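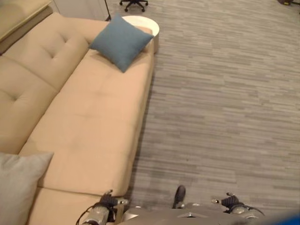 ## Why does a sofa have buttons?

Have you ever put your finger into the small hole in the back of a sofa? Many children like to do this. Those small holes have a name: they are called tufts, and making them is called tufting.

A sofa is like a big sandwich. Outside there is the cloth. Inside there is soft filling, and under it there is a strong frame which you cannot see. The filling has one problem. When people lean on it every day, it likes to move. After some years it can slide down and make a lump at the bottom, and the top becomes thin and flat.

To stop this, the sofa maker takes a long needle and a very strong thread. She pushes the needle through the cloth and the filling, then pulls the thread tight and ties it at the back. Often she puts a button on the front. The cloth goes down into a small dimple, and folds run out from it like the rays of the sun. Between the dimples the filling stands up round and fat.

The seat is usually made flat. If it had deep dimples, your biscuit crumbs would all go to live there!

### What are the loose pillows for?

The small square pillows are called throw pillows, or cushions. They are not tied to anything, so you can put one behind your back, under your head or on your knees when you read. A blue or grey one also looks nice on a pale sofa.

### Try it yourself

You need an old sock, some cotton wool, a button, thread and a big needle. Ask a grown-up to help you with the needle.

1. Fill the sock with cotton wool until it is fat.
2. Close the open end with 5 stitches.
3. Push the needle through the middle, from the back to the front.
4. Put the button on the thread and go back through the sock.
5. Pull slowly, and look at the folds.
6. Tie a knot at the back.

Now press the sock with your hand 20 times. Does the cotton wool stay in its place? Make a second sock without a button, press it also 20 times, and compare the two.

*Written by So-ying Lui*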